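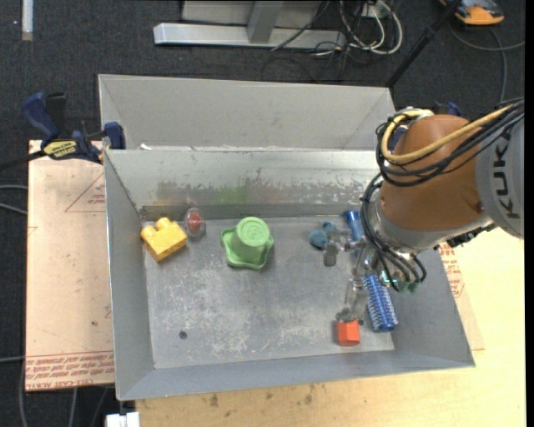
Does a phone with a 2000 nit screen need that much brightness every day? Most days it does not, and I keep mine below the middle of the slider and read everything well.

Home Reviews Phones Tablets Deals Log in

I have used the Telley Bokmont for two weeks now, so I will write my notes in this thread. I paid for it myself.

The highest brightness comes only in direct sun, with auto mode on. If you move the slider by hand, it stops at 1000. The box does not explain this, and I was searching in the settings for a long time.

Battery: I charge it at night and it stays until the next evening. With maps open on the bus it goes down much faster. My old Fagundes was better in this one thing.

The camera is good in daylight. Indoors, faces become a little too smooth, like after makeup. I turned off "portrait help" and I like the results more.

Pouran Nikzad asked me about the speakers. They are loud, but voices sound thin. For podcasts I still use earphones.

The May update fixed the keyboard delay for me. The fingerprint reader still wants a second try when my thumb is cold.

I will compare it with the Rireck next, when my sister lends me hers. If you have both, please write which one you kept.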